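Damdale workshop sets aside a day for its two-armed cell

Posted Wednesday, November 16, 2022

DAMDALE - The two-armed cell at the Sallent workshop on the east side of town is back at its sorting work this week after a full day of adjustment, and the people who look after it could not be more pleased with how the day went (there was cake, which may have helped).

Sallent runs the cell for a training program that teaches robot arms to handle ordinary household electrical goods, the sort of plugs, power strips and charging hubs most of us keep in a kitchen drawer. The arms have been on their rail since early October, and in that time they have logged 1,302 pickups, every one of them written up in a big green ledger by the door as well as on the computer. Old habits are good habits, they like to say in Damdale, and the ledger was the first thing to come out when the service day began.

Jadwiga Olszewski, who leads the upkeep crew, started with the mounting bolts and worked her way out toward the grippers, a joint at a time, with a flashlight and a mug of tea that she mostly forgot to drink. "The big motors look after themselves pretty well," she said. "I spend my time on the fingers and the cables. A cable that is a little too short will pull on the wrist every time the arm reaches across, and you will be chasing a crooked grip for a week before you think to look at it."

The cables were given a bit more slack, and the crew then went on to the grip settings, which took up most of the afternoon. Smooth, rounded plastic is harder to hold than you might expect, and the fingers have to close firmly enough to keep a plug from turning without squeezing so hard that they mark it. Olszewski likes to try a tall piece and a squat piece one after the other, then go back and repeat the tall one. The whole round came to 40 test grips, and she was still making small changes to the closing force well after the lights had gone off in the front office.

Begum, the small Flindon firm that supplies the workshop with spare parts, also sent over a fresh set of finger pads. They will stay in their packet for now. The crew plans to change pads every 600 hours or so and would like to get the full use out of the ones already on the machine.

The next service day is planned for after the new year, and the workshop hopes to have a second pair of arms running by then.

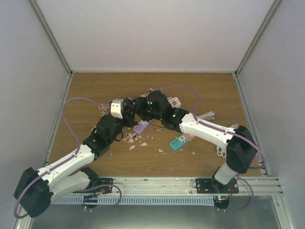 Both arms at the middle of the table, and two of the goods up close in the gripper fingers:
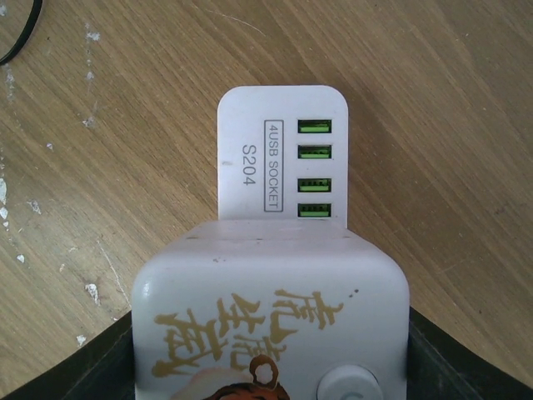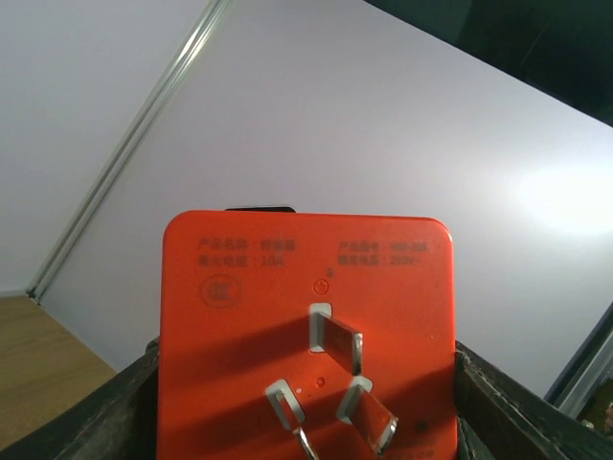
How often should the grip settings on a cell like this be checked?

At Sallent the crew looks at them briefly each Monday morning, and goes through them in full on a service day or whenever a new kind of item is added to the bin. A change of finger pads also calls for a full check before the arms go back to work.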